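作業ノート 釉薬室
2020年7月2日

試験片番号 2,141 から再開。前回の終わりで番号を一つ飛ばしていたが、欠番のまま進める。台帳の側にも欠番と書いた。

今日の内容
クロム錫ピンクの基礎釉の見直し
Stemdale 土の素焼き片の吸水の確認
Guerra(小さいほうの電気窯)の窯出しと棚板の手入れ
Hava 系の白釉にピンクが移った件

朝、Guerra を開けた。扉の温度計は手で触れるところまで下がっていたので、そのまま全段出した。上段はきれいに溶けている。中段も問題なし。下段の奥の三枚だけ艶が鈍く、指でなぞるとわずかにざらつく。ゼーゲル錐は上段が倒れきり、下段は先がまだ棚に届いていない。前回の窯でも下段は同じ傾向だった。熱線の下の一本が痩せてきているように見えるので、抵抗を測って台帳に書いておいた。交換はもう一、二回焚いてから決める。

昇温は素焼きの範囲を過ぎてから毎時 80 度で組んだ。Valdir はもう少し速くても変わらないと言うが、Stemdale の新しい袋は有機物が多いようで、割ってみると断面の芯に灰色が残っている。素焼きの段階で抜けきっていない。本焼きを遅くしても取り返せる量には限りがあるので、次は素焼きのほうを延ばす。本焼きの速度は比較のために当面動かさない。

ピンクの発色について。
基礎釉は石灰の多い透明釉で、亜鉛は入れていない。前の担当の配合表に酸化亜鉛が少量入っていたのを、去年の秋に気づかず写していた。それで出ていた鈍い茶色を、ずっと酸化クロムの入れすぎだと思ってクロムを減らしていた。減らしても茶は茶のままで、色が薄くなるだけだった。亜鉛を抜いた配合に替えてからは茶が消えた。配合表の該当ページには斜線を引き、差し替えの表を裏に貼った。

苦土も控える。滑石を使ったロットは赤みが出ず、灰みがかった紫に寄った。石灰石は従来の袋を使い切ってから新しい袋を開けること。途中で混ぜると、どちらの影響か読めなくなる。

酸化クロムはごく少量なので、釉全体に直接入れると量り誤差が効く。今回から錫と先に合わせておき、乳鉢で一時間すってから加える方法にした。直接投入の片には緑の点がいくつも残ったが、先合わせの片にはほとんど見えない。すり時間を半分にした片も一枚焼いてある。点は残るが、離れて見れば気にならない程度。器の内側に使うならやはり一時間すったほうがいい。

篩は 80 目。これより細かい目に通した片も焼いたが、色の差は目では分からなかった。泥漿の通りが悪くなって手間が増えるだけなので、日常の作業は 80 目のままにする。試験用の少量も同じ篩を使う。小さい篩に分けると枠のふちに残る分が馬鹿にならない。

一片あたりの釉は乾量 30 g で調合している。これで試験片二枚に掛けて少し余る。余りは瓶に戻さず、色別の廃釉バケツへ。クロムの入ったものは必ず蓋つきのほう。

掛けの厚み
浸し掛けで、素焼き片を三つ数えて上げたものと、五つ数えて上げたものを並べた。三つのほうは縁が薄くなり、素地が透けて肉色に見える。五つのほうは面全体が均一なピンクになるが、下端に溜まりができて、そこだけ一段濃い。溜まりの位置で細かい泡も出ている。器の形にしたときは高台の際で同じことが起こるはずなので、高台から少し離して撥水剤を引く。撥水剤の残りが少ない。発注。

比重は朝と昼で違っていた。桶の底に石灰分が沈んでいて、朝の最初の三枚は上澄みに近いところで掛けてしまっている。この三枚は参考扱いにして、裏に鉛筆で×を付けた。鉛筆は焼けば消えるから、呉須で番号の横に点も打った。以後、掛ける前の攪拌は毎回、底をさらってからにする。自分で前にも書いた注意なのに守れていない。

Dirceu Miranda から電話。Stuvville の食堂に納める平皿の件で、先方は前回の見本の色を気に入ったが、もう少し黄みを抜いてほしいとのこと。枚数は変わらず。納期は8月のまま。黄みは素地の鉄から来ている部分が大きいと思うので、釉だけで抜くには限度がある、と伝えた。白化粧を一層入れる案も出したが、手間賃が合わないらしい。Dirceu は土を替えるつもりはないかと聞いてきた。土の在庫がまだだいぶあるので、今回は Stemdale で通すと返事した。

見本は蛍光灯の下で渡したので、先方がどこで見て黄みと言っているのかも聞いておくべきだった。食堂の照明は電球色だと聞いた覚えがある。次に話すときに確認する。

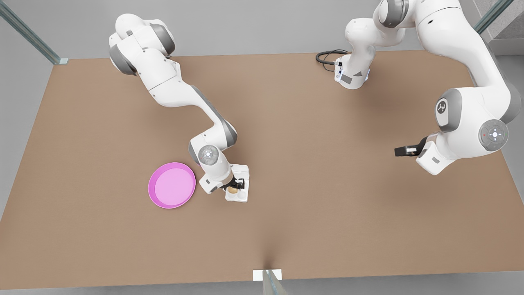 ピンクの見え方は下に敷くものでかなり変わる。今日は焼き上がりを、灰色の紙、白い紙、作業台の木の板の三通りの上に置いて見比べた。灰色の紙ではいちばん赤みが強く、白い紙では淡く逃げる。板の上だと黄みに引っぱられて、先方の言う「黄み」に近いものが自分の目にも見えた。食堂の卓も茶系だそうだから、見本の確認は画にあるような、むらのない薄茶の天板に丸いピンクの皿を置く組み合わせに揃えるのがよさそうだ。木目のある板では目が木目に行ってしまい、色を比べにくかった。無地の薄茶の厚紙を一枚買ってきて、見本台に敷きっぱなしにする。隣に灰色の紙も残しておいて、記録のほうは従来どおり灰色の上で取る。二つの結果を同じ欄に書かないこと。

色の呼び名も決め直した。これまで「桃」「薄桃」「肉」「紅」と書いてきたが、Valdir の言う薄桃と自分の薄桃が違っていた。焼いた片のうち代表を四枚選び、棚の左端に紐で下げてある。今後はその四枚のどれに近いかで書く。古いページの呼び名は直さない。直し始めると終わらない。

Hava の白に色が移った件
Hava 系の白釉は錫を多めに入れた乳濁釉で、先週の窯ではピンクの試験片のすぐ隣に置いていた。出してみると、向かい合っていた側だけがうっすら桃色に染まっている。反対側は白いまま。クロムが飛んで錫に乗ったもので、珍しいことではないが、納品用の白を同じ窯に入れていたら全部だめになっていた。

対策として次のように決めた。
クロムを含む片は Guerra でだけ焼く。
Hava の白は大窯に回す。
Guerra で白を焼く必要が出たら、前に一度、空焚きをする。
匣鉢を使う場合も、クロム用と白用を兼ねない。クロム用は側面に緑の帯を描いた。

Valdir Bezerra は、この色移りをわざと使えないかと言っている。白い小皿をクロムの片と向かい合わせて焼き、縁だけ染める考え。面白いが、距離と置き方で染まり方が変わるだろうし、同じものを揃えるのは難しい。小皿を何枚か分けてもらえることになったので、窯の空きができたときに入れてみる。急がない。

棚板
下段の一枚に釉が垂れていた。去年のアルミナの塗りが薄くなっていて、はがすときに板の肌も少し持っていかれた。タガネで起こし、砥石を当ててから塗り直し。粉が出るので外でやった。マスクの替えが残り少ない。裏表を使い回している板が何枚かあるが、裏に古いアルミナの粉が残っていると下の段に落ちる。使い回しはやめて、表だけ使う。反りの出た板は端に赤を付けて別にした。

吸水
Stemdale の新旧の袋で素焼き片を同じ大きさに切り、乾いた重さと一晩水に浸けた後の重さを比べた。新しい袋のほうが吸う。新しい土の片が、同じ秒数で浸しても釉が厚くつくのは、これで説明がつく。厚みの試験で五つ数えた片のうち、溜まりの強かったものは全部新しい袋の土だった。袋の区別をせずに並べていたので、厚みの試験は古い土と新しい土に分けてやり直し。片の裏に、古い袋は丸、新しい袋は四角を彫ることにした。

同じ土名でも掘った場所が少し移ったのかもしれない。仕入れ先に聞いてみるが、前に似たことを聞いたときは返事がはっきりしなかった。期待はしない。使う側で袋ごとに一度測るほうが早い。測り方は壁の紙に書いた。

石灰の量を振った列の途中結果
石灰を基準から減らした側は、ピンクが紫がかって沈む。さらに減らした片は灰色。増やした側は色は明るくなるが、艶が落ちて半マットに近くなる。平皿はナイフの跡がつくので半マットは避けたい。基準より一段だけ増やした片が、今のところいちばんいい。灰色の紙の上で見て、下げてある四枚の左から二枚目と三枚目の間。貫入は見えない。墨を塗って拭き、もう一度見るのは冷えが落ち着いてからにする。

酸への強さも見ておきたい。酢に一晩浸けるだけの簡単なものだが、食器なのでやらないわけにいかない。片を半分だけ浸けて、境目が見えるかどうかで判断する。食器として出す前の溶出の検査は、例年どおり外に出す。片ではなく実物の皿で出すこと。

Valdir へ
乳鉢の二番、底に緑が残っている。白の調合には使わないでほしい。洗っても取れなかったので、クロム専用にして柄に緑のテープを巻いた。三番を白用に空けてある。
比重計は洗って箱に戻しておいた。箱の中の綿は捨てた。
窯番の表、来月分に名前を入れておいてください。大窯は素焼きで埋まりそうなので、Hava の白を入れる日を先に取りたい。

次にやること
石灰一段増しの配合で、平皿の実物を五枚。掛けは三つと五つの中間、四つ数えで。古い袋の土だけを使う。
素焼きの延長。芯の灰色が消えるかどうか、片を割って確認。
厚みの試験のやり直し(土別)。
薄茶の厚紙、撥水剤、マスクを買う。
Dirceu に食堂の照明のことを聞く。
下の熱線、次の窯の後にもう一度抵抗を測る。

夕方、石灰増しの釉を仕込んで桶に入れ、蓋をして置いてある。明日の朝、底までさらってから比重を測る。蓋に配合番号を貼った。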